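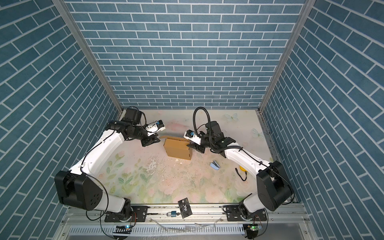

Pladaven 4 – stash tab empty after tonight's patch??

Game Help > Bugs and Crashes

mossbucket
Logged in after the patch and my shared stash is blank. 288 items gone, or at least not showing. Character gear is fine, gold is fine. Anyone else? On Linux, native client. Already restarted twice.

tinrabbit88
Same. Windows tho so its not a Linux thing. Gold shows right, tabs show the right names, just no icons in them.

Harrowgate_Dan
Not happening for me. Did you both skip the launcher repair? Patch notes say run it.

tinrabbit88
Ran it. 854 MB redownload, no change.

mossbucket
Patch notes say nothing about repair, where are you seeing that

Harrowgate_Dan
Pinned post in the Vinley server channel. Ok maybe its only for Vinley.

quillfeather
Vinley here, stash is fine. Friend on Nendirbridge lost everything on screen. So could be per server? mossbucket which one are you

mossbucket
Nendirbridge.

tinrabbit88
Nendirbridge too. Well there we go

oldpike
It's a display bug, happened in the spring patch as well. Items are still there. Open the search box in the stash, type any one letter, then clear it. Forces the grid to redraw.

mossbucket
Typed "a" and got my swords back lol. Cleared it and everything's there except the last tab. Thanks

tinrabbit88
Did nothing for me. Tried three letters. Still blank.

oldpike
How many items total? Over the soft cap it wont redraw until you turn off the UI mod. You using Chukwu?

tinrabbit88
Yeah Chukwu bars. Been using it forever, never broke anything

Harrowgate_Dan
It breaks something every single patch. Stop running UI mods on patch day and half of these threads go away.

quillfeather
mossbucket isnt running any mods and had the same bug, so no

Harrowgate_Dan
Half, I said.

Rakiya Effiong
I look after the Chukwu download page. Current build is not updated for tonight's patch, please disable it for now. Fix should be up Monday. The blank stash itself is server side tho, we see it on clean installs too. Don't drag or sort anything in a blank tab until it redraws – we had a report of some 3000 crafting shards getting merged into the wrong stack.

tinrabbit88
Disabled, restarted, did the search thing. Stash is back. Sorry Chukwu

mossbucket
Last tab still empty here. Not touching it. Ticket is in

oldpike
Last tab took a full relog for me, all the way out to the launcher. Not just character select

mossbucket
Ok relogged from the launcher and its there. Leaving the ticket open anyway, somebody should fix this properly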